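FOR IMMEDIATE RELEASE

Jan 17, 2021

Flevari Opens Second Phase of Household Demonstration Program at Henesport

Hand-held grippers will be used to gather everyday manipulation examples for the Nuchit learning system

HENESPORT – Flevari, a developer of learning software for household and service robots, today announced the start of the second phase of its demonstration program at its Henesport site. Over the coming months, trained operators will carry out ordinary household tasks with hand-held grippers fitted with cameras. The resulting recordings will be used to train Nuchit, the company's learning system for robot arms.

The first phase, which began in September, produced 824 accepted demonstrations across 19 task types. The second phase will raise the number of task types to 30 and will place greater weight on soft and flexible items, including cloths, garments, bags and cables. Flevari will also vary the furniture and the position of objects more widely than it did in the first phase.

"Our early work told us a great deal about cups, boxes and drawers," said Tassanee Luangrath, director of the Nuchit program at Flevari. "Rigid objects are a sensible place to begin. Homes are full of things that bend and fold, and a system that will be useful in a home has to have seen many examples of people handling them. The second phase was planned with that in mind."

Gathering examples by hand

Under the Flevari method, an operator holds the gripper directly and performs the task at a natural pace. No robot arm is needed during recording. The camera on the gripper looks out past the fingers, so the system learns from a view close to the one it will have when the same type of gripper is mounted on an arm. Square printed markers are used to track the position of the equipment as it moves.

Operators may work alone or in pairs. In paired sessions, each person carries a gripper and the recordings are matched afterward. All operators complete a training course before their demonstrations are considered for the main collection, and practice recordings are stored separately.

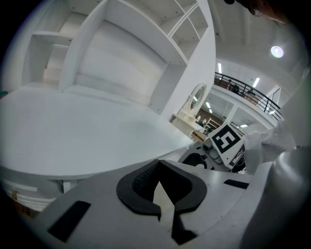
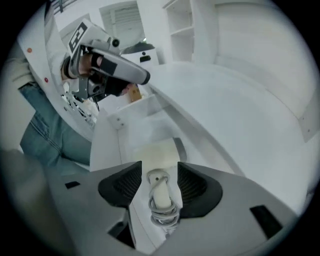
Furniture at the Henesport site is chosen to give Nuchit a realistic mix of surfaces and storage to learn from. White furnishings have received particular attention in the second phase, as pale objects on pale surfaces were a frequent source of error in early tests of the system. The large white table with the curved edge, the open shelving and the white cloth draped over a raised white block all present this difficulty, and the program plan calls for repeated recordings under such conditions. Operators are instructed to begin from a different standing position at the start of each set, and to leave small differences in the way an item has been put down.

"It is tempting to tidy the table between recordings until every one looks the same," said Áine Ó Súilleabháin, who leads data collection at the site. "We ask our operators to resist that. If a sleeve is folded under or a cloth lands at an angle, the next demonstration starts from there. A learning system needs those starting points just as much as the neat ones."

Review and quality standards

Each recording passes through two checks before it is added to the collection. An automatic check confirms that the camera footage is complete and that the tracking data can be read from beginning to end. A reviewer then watches the recording and decides whether the task was finished as described in the written instructions. Recordings that show a slip followed by a successful recovery are kept and labeled as such. Recordings in which the task was abandoned are held in a separate set for research use.

During the first phase, 127 recordings were set aside at the review stage. The most common cause was loss of tracking when a marker was turned away from view or covered by the operator's arm. Flevari has since revised its operator course to include a section on wrist position, and reviewers now return written comments to operators at the end of each session.

Rima Jaber, head of data review, said that consistency among reviewers would remain a priority. "Two people can watch the same fold and disagree on whether it is finished," she said. "We have rewritten the task instructions so that the end point is stated in plain terms – which edges meet, where the item rests, whether the gripper has let go. Where a reviewer is still in doubt, the recording goes to a second person."

Partnership with Lirnbridge

Flevari also confirmed that Lirnbridge, its engineering partner, will continue to supply and maintain the grippers used in the program. Lirnbridge will provide replacement finger pads on a fixed schedule, so that changes in grip caused by wear do not affect the recordings. The two companies are also studying a change to the way cables are secured on the gripper body, with the aim of making long sessions more comfortable for operators.

"Operators hold this equipment for hours, and their comments have shaped most of the changes we have made," said Anong Thammasiri, product engineer at Lirnbridge. "Weight and balance come up first. Cable routing comes up nearly as often."

Privacy

Cameras used in the program record the area surrounding the task as well as the task itself. Staff and visitors to the Henesport site are informed when recording is under way. Faces that appear in accepted recordings are blurred before the material is used for training, and access to the original files is limited to named members of the review team. Requests concerning recorded material may be made in writing to the Flevari press office.

Next steps

Collection for the second phase is under way. Flevari intends to test Nuchit on a two-arm robot once the new cloth and garment recordings have been reviewed, and will publish a written account of the results. The company does not plan to release the recordings themselves at this time.

About Flevari

Flevari develops learning software for robots that work in homes and service settings. Its Henesport site houses the company's data collection, data review and robot testing teams.

Press contact

Anong Siriwan
Press Office, Flevari
Henesport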